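**Ticket 565: Play food set, pieces going missing between sessions**

Raised by: Audrey-Anne Lachance
Site: Wellden, toy library
Priority: Low (Karine has it down as High. See below.)

**Tuesday, 9.20** – Set 11 came back from its last loan one egg short, or one potato short, depending on which of us you ask. The inventory sheet says "oval item, pale", which settles nothing. Borrower swears it was all in the bag.

**10.05** – Karine Bouchard has raised priority to High on the grounds that a toddler will notice. Fair.

**10.40** – Checked the usual places: bottom of the returns crate, under the radiator, inside the toy kettle. Found a domino and half a crayon. Neither belongs to us.

**11.30** – Harvey Tremblay suggests the oval thing was never in set 11 and came over from set 529 when both were washed together. Harvey did the washing. Asked him to look in 529.

**13.15** – It was in 529. So was our star fruit. Harvey has gone to lunch.

**14.00** – Steps taken:

1. Emptied both sets and sorted them again from the sheets.
2. Changed "oval item, pale" to "egg/potato" on the sheet. Ewurabena Baidoo wanted a vote. Declined.
3. Put a dot of nail varnish under each piece in set 11. Red, as it was all I had.
4. New rule: one set in the sink at a time.

**14.25** – Star fruit, purple one and the egg/potato out on the white board.

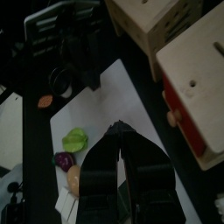 **Can the toy food go through the dishwasher to save all this?**
Wash it by hand in warm soapy water and leave it on a towel overnight, as the hollow pieces fill up and dribble for days.

**15.10** – Hélène Penner asks whether the purple one is an onion or a plum. The sheet says "fruit/veg, purple". Opening a separate ticket for that.

**15.30** – Priority back to Low. Leaving this open until set 11 has been out on loan once and come home complete. Nail varnish to be repaid from petty cash, please.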